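发件人：Mekadine 队软件组
收件人：Mekadine 邮件列表
日期：2024年8月21日
主题：Re: 双臂搬运任务，托盘与洗衣机的相对位姿

回复上一封里的三个问题，顺便把这周改动的内容写全，机械组请重点看第二节。

> 上周的版本在托盘抬升阶段两臂不同步，日志里左腕力矩比右腕先到限幅。
> 请确认三件事：
> 1. 两臂是否仍然各自跑独立的轨迹，还是已经改成闭链约束；
> 2. 托盘坐标系原点取在哪里，Romska 赛规里写的是“容器中心”，
> 但没有说是几何中心还是重心；
> 3. 仿真里衣物还是用刚体代替，这个误差有没有估过。
> 另外 Losbridge 场地那边问我们是否需要调整洗衣机的朝向，
> 最迟要在布场之前答复。

一、轨迹与约束

独立轨迹已经废弃，代码还留在 old_dual 分支，不要再往上合并。现在的做法是以托盘位姿为主变量，规划器只规划托盘，两臂末端由固定的抓取变换反推，逆解失败时整段轨迹作废重算。控制周期内两臂共用同一时间戳，插值在 200 Hz 上做，之前左臂先到限幅的现象主要来自两边插值起点不一致。

力控方面，沿托盘长边方向（也就是两夹爪连线方向）放软，其余方向保持位置控制。内力目标值写在 config/tray.yaml 里，改之前先在列表里说一声。上周有人在本地改了数值没有提交，查了一个晚上。

二、坐标系

原点取托盘底面几何中心，x 轴指向右夹爪，z 轴朝上。赛规的歧义已经发信问过 Romska 组委，未收到答复前按几何中心算。重心偏移作为扰动处理，不进模型。衣物在盘内的分布每次都不一样，把重心写成常量没有意义。

洗衣机的坐标系原点放在滚筒开口圆心，法向朝外。舱门打开之后占用的空间按一个扁圆柱做碰撞体，比实际尺寸外扩 16 mm。这个余量偏大，后面会收，但在门的开度还没有稳定测量之前先不动。
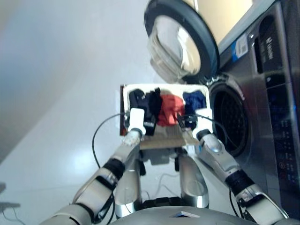 图1 双臂夹持托盘，位于滚筒洗衣机前。盘内四件衣物，舱门开启。

图1 这一类姿态在日志里标记为 tray_front。请注意两侧线缆：左夹爪的黑色线缆向左下方绕出一个弧，右夹爪附近的那根向右走，从滚筒开口前面经过。碰撞模型目前不包含线缆，规划器认为开口前方是空的。机械组能否评估一下右侧线缆改走小臂背面的可行性？如果改不了，软件这边会在右腕外侧加一个胶囊体，代价是可行解变少，靠近开口时右臂肘部的活动范围会进一步受限。

三、衣物模型

仿真里仍然是刚体。误差只估了质量分布的部分，接触和变形没有估。Preda 模块的布料求解器试过，单件可以跑，多件堆叠时步长必须压得很小，一个回合的仿真时间无法接受。结论是仿真只用来验证托盘搬运，取衣和投放两个阶段全部用实机数据。

视觉分割的情况单独说明。现有标注集共 4,000 帧，深色衣物互相贴在一起时，边界经常分不开，图1 左侧相邻的两件黑色衣物就属于这一类。红橙色那件和最右侧藏青色那件在颜色上容易区分，不构成问题。验证集里分割错误的样本有 39 帧，全部翻过一遍，绝大部分是深色相邻。下一步打算加入深度梯度作为辅助通道，先不换网络结构。

标注时请统一规则：看不清边界的，宁可标成一个整体并打上 merged 标签，不要凭猜测画线。四月那批数据里两种画法混在一起，已经退回重标。

四、洗衣机朝向

建议答复 Losbridge：不需要调整。保持洗衣机在机器人右前方，左侧留空，托盘从左向右平移接近开口。若改为正对，右臂肘部会和打开的舱门争空间，左臂则几乎到达工作空间边缘。需要向场地确认的是地面。我们实验室的地面反光较强，深度相机在低处有空洞，如果比赛场地也是类似材质，底盘定位的参数要重新标定。请联络组在回信里附上这一条。

五、待办

机械组：右侧线缆走线方案，两侧夹爪指垫磨损检查。
软件组：收紧舱门碰撞体，补充托盘倾角超限时的停机逻辑。目前超限只报警不停，属于已知缺陷，实机运行时急停旁边必须有人。
数据组：重标的部分完成后更新索引文件，旧索引不要覆盖，改名保留。
联络组：Losbridge 回信，抄送本列表。

日志和配置已上传到共享盘的 tray_front 目录，回放脚本用主干版本即可，旧版脚本读不出新的时间戳字段。有异议直接在本线程回复，引用时请删掉无关段落。

Mekadine 队软件组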